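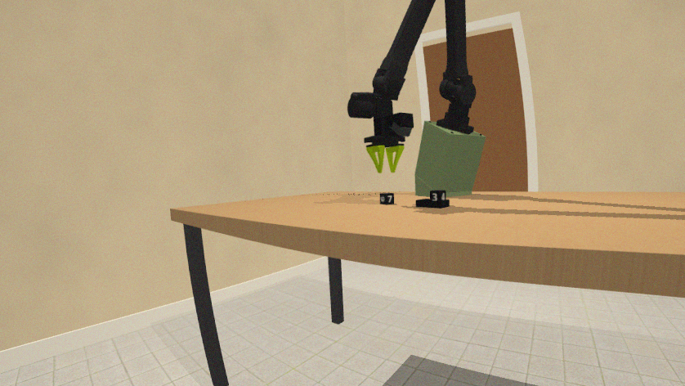

Cube Handling Rules, Simulated Cell – Gallery

Posted by Ostap Holovko, 18 December 2025

Nitlow keeps a short set of rules for pick and place work in simulation. The rules came out of a review in March, when the Furkel and Oravec groups compared their runs and found they had been scoring the same task in different ways. This page puts some of the rules next to views of the work. The full text is in the Hanov handbook, section 2.

Rule on approach: the gripper comes down vertically over the cube, fingers open. Side approaches are allowed only when the task sheet says so. Stop above the cube, check alignment, then go down.

Rule on stacking and close placement: a held cube may pass near another cube but may not push it. If the lower cube moves before release, the run is scored as a fault, even when the final position is good. 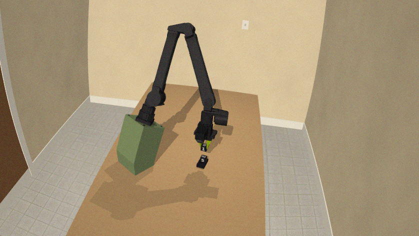 Cube 1 in the gripper, close to cube 5. Placement rule applies.

Log entries name cubes by the number on the face, never by position. "Left cube" means one thing to the operator and another to the person reading the log a month later. Run 2405 had to be thrown out over exactly this.
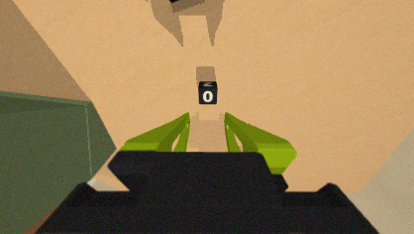
Alignment is checked from the gripper view before the fingers close. The room view is fine for watching the arm, but it hides small errors in the sideways direction. The cube should sit on the center line of the gripper, as cube 0 does between and just past the two green fingertips. If it is off to one side, back up and correct at height – do not drag the cube into line with a finger. Write the cube number in the log at this point, while the face can be read.

Rule on resets: every run starts from the saved start state. Do not nudge a cube by hand in the editor and carry on. If a reset fails, close the run and mark it void. Void runs stay in the log with a reason, and they are left out of the success rate. 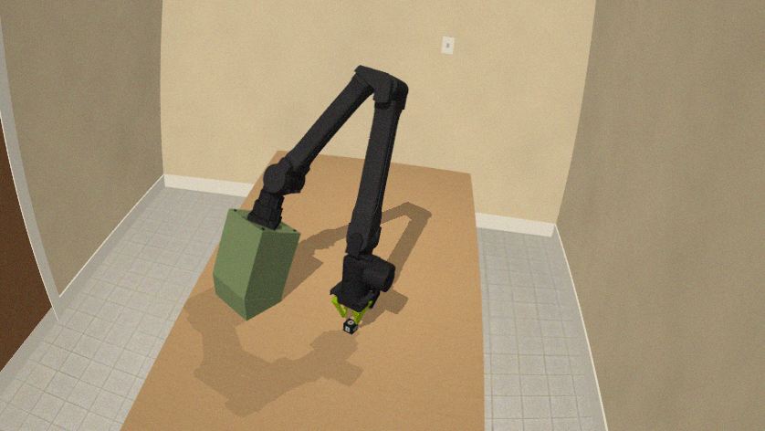
Do the same rules apply when a run is replayed from a recording?
Replays follow the logging rules only. They are not scored, and they must be labeled as replays in the first line of the log.

Corrections to this page go to Ostap Holovko. Please give the section and rule name.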